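Workshop Tips: House Rules for a Bench Arm

These are the rules we keep taped inside the cupboard door at the Kazmi workshop. Fahad Minhas wrote the first version in January and Farzana Farooqui has cut it down twice. They are meant for a small arm with a two-finger gripper on an ordinary table, used by people who also have other jobs to do.

Before you switch on

Clear the table back to the wall. Anything the arm doesn't need goes on the shelf. If a folder or a roll of tape has to stay, push it to one side, out of the path between the fingers and the work.

Wipe the top with a damp cloth and let it dry. Crumbs and grit get carried into the grip pads, and a ribbed pad is slow to clean. Use an old toothbrush along the ridges, never across them. No solvent on the pads.

Tie back long hair. Take off lanyards, scarves and loose bracelets. Sleeves go above the elbow.

Find the stop button and press it once before the first job. If the arm still moves, turn it off at the wall and write it in the book.

Setting up a job

Start with the fingers wide open and nothing between them. Run the whole routine once with no part on the table, at the slowest speed.

Keep parts under 400 grams. That is our own limit for this table, well below what the arm can lift, and it applies to visitors too.

Light the table evenly. A desk lamp from one side throws a hard shadow and the wrist camera may take the shadow for an edge. Two lamps bounced off the wall do a better job than one bright one.

Save each routine under a new name. Fahad lost a good sorting routine by saving over it, and it took him most of an evening to build again.

While it runs

One person is in charge of the arm at a time, and that person stays within reach of the stop button. Phone calls can wait or the arm can.

Hands stay off the table until the arm has stopped and the program is paused. A dropped part stays where it fell until then.

Stop every 30 minutes and check the finger screws. Snug is enough. The Prerel driver in the top drawer is the right size.

Finishing up

Open the fingers, park the arm, switch off at the wall. Brush the pads. Scuffs on the tabletop are fine, but a raised scratch should be sanded flat before the next job.

Write the routine name and anything odd in the book. "Ran OK" is a perfectly good entry.
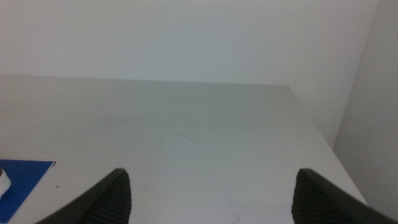 Fingers open, middle of the table clear, folders and such kept off to the side.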